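Trutwood Tabletop: simulated long-horizon rearrangement set

Version 2. Maintained by Gunnlaugur Arnardóttir and Driss Benjelloun.

Summary

Trutwood Tabletop holds 3,291 simulated episodes of a single ceiling-mounted arm rearranging household objects on a perforated table. It was built to test Dredora, our method for splitting a long instruction into short subgoals and deciding when each one has been met. All episodes are rendered. A matching real cell exists at the Brokirville site, but no data from it is released here.

Contents

Each episode is stored in its own folder with joint positions, gripper state, object poses, rendered colour images and the instruction text. Object poses are given in the table frame, in metres, with orientation as a quaternion (w first). Version 1 used w last. Loaders written for version 1 will run without an error and give wrong orientations, so check this before training.

Instructions name between one and four moves, for example "put the banana in the bowl, then close the drawer". Starting positions are sampled per episode and rejected if any two objects overlap. Mugs, plates, the bowl and the crates keep the same meshes throughout.

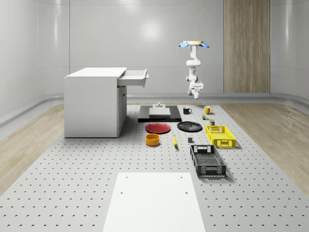 Can a policy be trained on this set without using the subgoal labels?

The labels are optional. They sit in a separate file, subgoals.json, and the default loader skips it. The baseline in the results section was trained on instruction text and images alone.

Splits

The test split has 400 episodes and the validation split has 310. The rest are for training. Splits were drawn by instruction template, so no template in the test split appears in training. Please do not tune on the test split.

Results

Dredora finished more of the test episodes than the flat baseline, and the gap grew with the number of moves. On single-move instructions the two were level within the spread between seeds. Most Dredora failures came from declaring a subgoal met too early, chiefly with the drawer, where a nearly closed state was accepted as closed. Per-seed logs are in the results folder.

Known problems

Contact between the gripper and thin rims is unreliable. Plates sometimes jump when gripped at the edge, and we left these episodes in, marked with the flag rim_contact.

Lighting is fixed. Policies trained only on this set should not be expected to cope with other lighting.

The Amrani planner, used to generate the demonstrations, prefers top-down grasps. Side grasps are rare, and mug handles are hardly ever used.

Changes since version 1

Quaternion order changed. Duplicate episodes removed. Drawer friction raised after it was found to slide open under its own weight. Time stamps now start at zero in every episode.

Contact

Report faults to Driss Benjelloun through the issue tracker, with the episode number and loader version.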